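**Software engineer, perception and grasp planning – Covimano, Netetlow office**

Covimano writes the software that runs on other people's grippers. We have 25 staff, most of them in Netetlow, and we are hiring one engineer for the team that looks after Lema, our grasp planning stack.

Lema takes frames from a wrist camera, estimates where an object is and how it is turned, and sends a closing path to the finger controller. The planner is C++, the perception code is Python, and the two talk over a message layer we wrote ourselves and would like to replace. You would own that replacement.

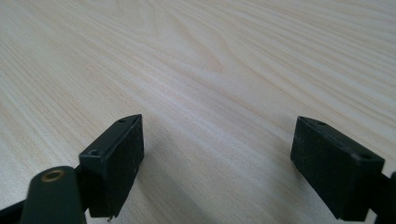
The other half of the job is calibration. Our current routine takes 40 seconds and has to be run again whenever a finger pad is changed. Customers skip it, and then the planner is working from the wrong contact surface. We want the offset estimated from the camera stream during normal use, with a clear error when the estimate is poor.

You should have:

- 2 years or more of paid work in C++ or Python, with code in production
- a working knowledge of camera models and rigid transforms
- practice reading logs from real hardware – simulation alone won't do

Experience with motion planning libraries is useful. A degree is not required.

The post is full time and permanent. Expect to be at the bench for part of most weeks. Our main customer, Drikance, has its test site 100 miles away, and you would go there a few times a year. Travel is paid.

To apply, send a résumé and a short note on a bug you tracked down in a control or vision system to the hiring desk at Covimano. Applications are open from May 9, 2024 until the post is filled. We would like the new engineer to start by October.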